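Stalville Community Theater
Makeup room refit: progress report to the Trasach Fund, May
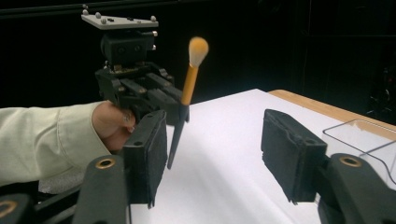 A powder or blending brush from the makeup kit, over the white surface.

The brushes are sorted, a sentence I have waited two seasons to type. Anything that shed on an actor has been retired with honors. The survivors get washed after each show, in theory by whoever used them.

Spending to date is $1,320 of your $2,000. Of that, $600 went to Fillholm for shelving, which arrived in the wrong green and has grown on us. The mirror lights cost $90 to rewire and no longer hum along with the overture.

Still to do: a lockable drawer for the powders, and a second sink. D'Souza has quoted for the sink twice, upward both times.

Sumathi Pillai
Wardrobe and Makeup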